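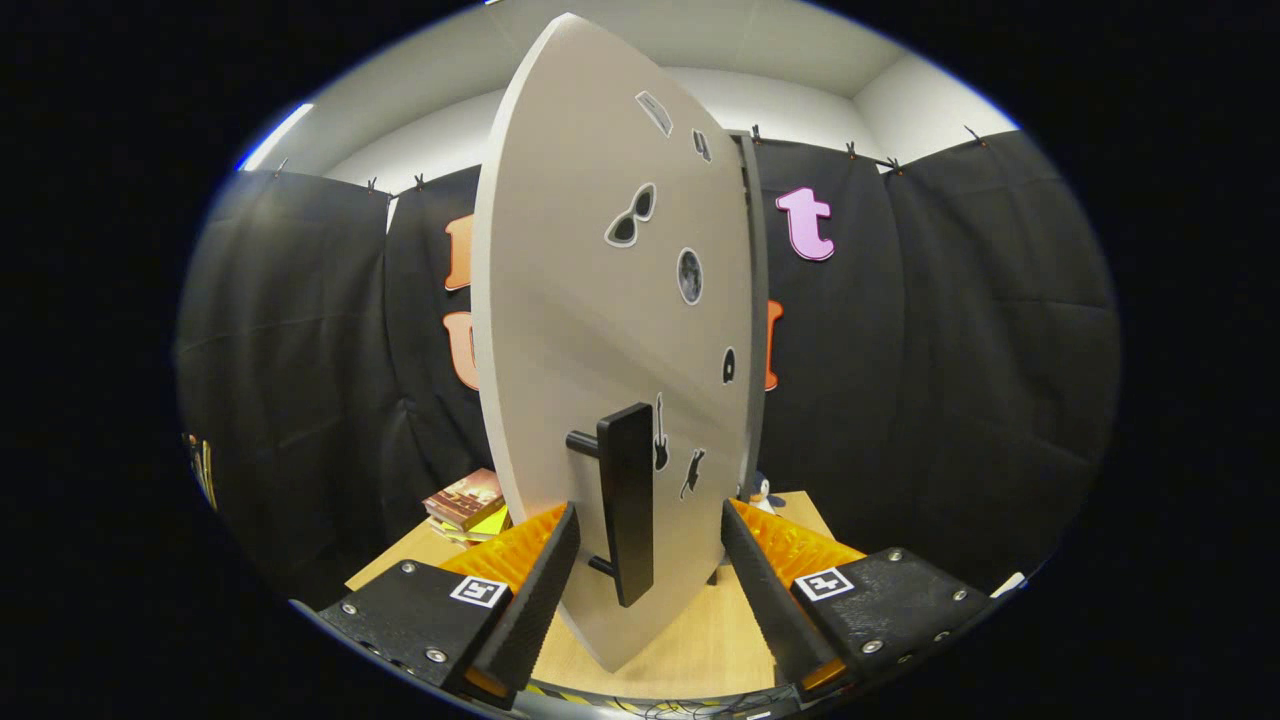
Community nurses deserve far more of our attention than they get, and I say that as someone who spent most of last July being looked after by one. Aurel Jitaru covers the villages between Hepburn and Estitz, nearly 30 households on a busy week, and he knows which gate sticks and whose kettle is always on. He dresses wounds, sorts out muddled tablets and spots trouble days before a doctor would hear of it. Give people like him the means and they make a health service feel like it belongs to us, the way a few stickers, a pair of sunglasses here and a moon there, turn a plain grey board into somebody's own.

So I was delighted to read that the Ivano clinic wants to take on 3 more nurses for home visits. Three! For a district of 2000 people, that is wonderful news, and I hope the health board signs it off before the summer.

I've heard the grumbles. The money would have to come out of the new waiting room, and yes, the old one is dismal (I have sat in it for two hours with a throbbing foot, so I do know). But a good half of the people in those chairs are there for a dressing or a blood pressure check, and plenty of them came in on the one morning bus. Send a nurse to them and the room empties a bit all by itself.

Potetum tried this with a smaller team and kept it going for 12 months. My aunt lives there and still talks about it, mostly about the nurse who noticed her ankles were swelling and got her heart tablets changed that same week. She would never have made an appointment over ankles!

The board is taking letters from patients now. Mine went in yesterday, four pages of it, and I'd love to see a great heap of others on top.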